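Crichton, top of the hill, Wednesday morning. Rain. The lift is out so we walk up, and by the third landing Orla Corrigan has already told me the service charge, the school catchment and what the last place on this street went for.

She sells apartments here. Has done since the old mill was turned into 66 units and everyone said they'd never shift. They shifted. Now there's a waiting list for the second block, 161 homes going up behind the bus depot, and the cheapest of them are gone before the brochure is printed. 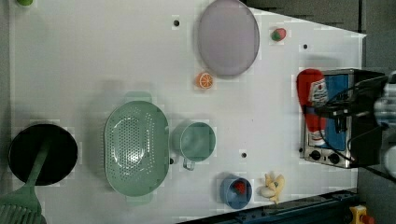
Buyers want a second bedroom, Corrigan says, and they'll give up nearly anything to get it – parking, balcony, a bath. What they won't give up is a kitchen you can stand in. The one-beds on the north side have a galley so tight that a small silver toaster oven would take the whole counter, never mind a colander as well, and those are the ones that sit. Two are still on the market from last May. Same price, new photos.

Cathal Moriarty bought one anyway. Likes the veiw, eats out. He'd looked at Plitidlow first, where you get a yard for the same money, but the bus stops at nine and he works late.

Would he buy again? "Same building. Other side."

Corrigan's phone goes. Another viewing, 2 floors down, and the couple are early.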